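I promised you all a few notes on folding after the open day at Dodier in June, and since my ironing pile has reached the height of the dog, today seems like the time. I went with my friend Hilkka Ikonen, and we stood watching a folding arm work through T-shirts for most of a Friday morning. It took its sweet time over each one — 34 seconds a shirt, by the clock on the wall — but my goodness, what tidy corners!

The young woman running the demonstration was kind enough to answer all my questions (there were plenty), and I came home with a page of scribbles that have done my own T-shirt drawer a world of good.

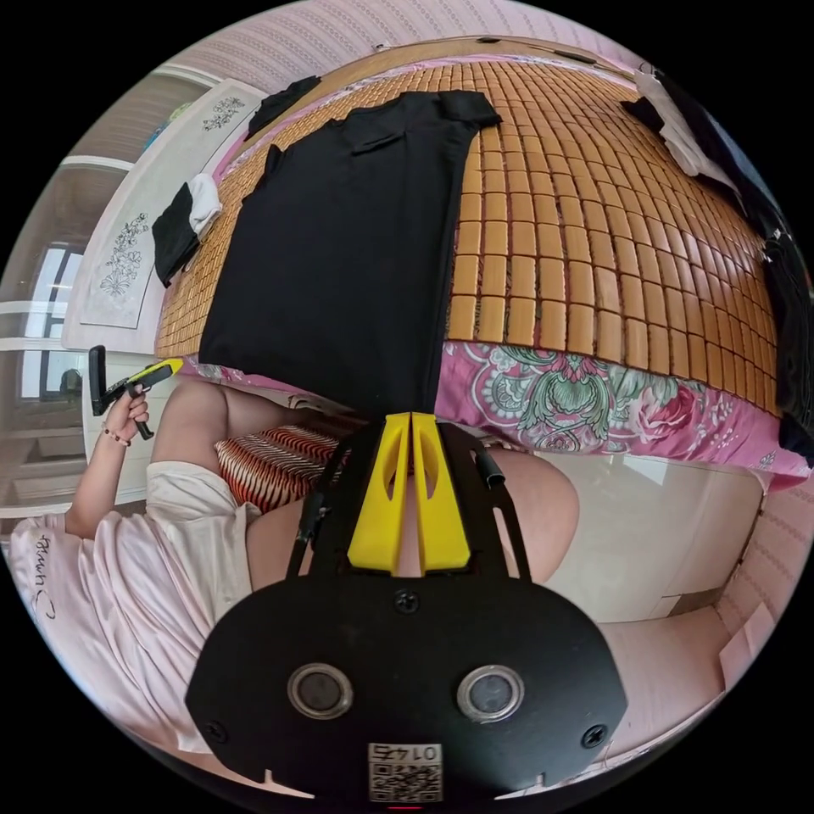 Smoothing comes first, and it's the step I had been rushing for years. Lay the shirt face down and run your palms from the collar to the hem before you fold a thing. If you work on the bed, as I do, bring the whole shirt up onto the flat part first. A black tee with its hem hanging over the edge of the mattress and a ridge of cloth up near the top will fold crooked every time, so slide it back, pull both sleeves out straight and pat that ridge down toward the side seams. A bamboo tile mat over the bedding gives you a nice firm place to press, too.

**Then fold like this:**

- Bring one side in to the middle, with the sleeve folded back on itself.
- Do the same with the other side.
- Take hold of the hem at two points, a hand's width apart, and bring it up to the collar.
- Fold once more and press with a flat hand.

Holding at two points was the big lesson of the morning. I always used to grab the hem in the center, and then wondered why the corners drooped!

Hilkka does hers in batches of 8 and puts them away before starting the next lot. I tend to do the whole basket in one go with the radio on, dark things first, and socks whenever I can face them.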